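Kimeo produce cell, Skakport
Weekly inspection checklist with comments
Date: Oct 14, 2026
Cell hours at start of check: 1143 (last check 1108)

1. Emergency stop, both buttons: OK. Reset takes two presses on the door side. Same as last time.

2. Arm covers and joints: OK. Wiped down with a dry cloth. No cleaner on the ribbed sections.

3. Wrist fitting: OK. Fastener at the bottom rim checked by hand, paint mark lined up.

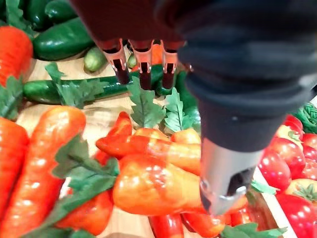
4. Finger tips: WATCH. Tips are checked for wear, splits and side play with the arm on hold. The black tips on the orange fingers get the most wear when the arm works low over a full table, as it does with the long cucumber and the leaves lying on it. Loose leaves get pinched between tip and skin, so look for green marks. One tip has slight side play. Recheck at next visit, replace if worse. Spares are in the Radebe box, second drawer.

5. Wrist camera lens: OK after cleaning. Glossy items still throw highlights. Leave exposure alone until the December service.

6. Cables: OK. One tie replaced near the base. Keep 32 mm of slack at the bend.

7. Display stand: OK. Compartments sit firm, no rocking. Carrots have been getting into the tomatoes and sweet potatoes. Sort before a logged run or the pick counts are no use.
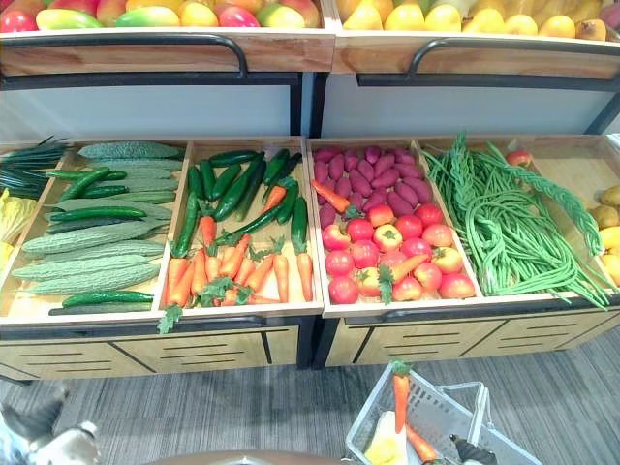 8. Reach into the basket: OK. Gripper clears the rim at slow speed. Not tested at full speed. Set the basket handle down before starting.

9. Floor: OK. Carpet flat, no lifted edges. Vacuum before the base is moved.

10. Battery: FAIL. Charger drops out after about 600 seconds and has to be reseated. Contacts cleaned, no change. Flallitz to send a replacement lead. Run on the spare charger until then.

Cell released for use at reduced speed. Items 4 and 10 stay open.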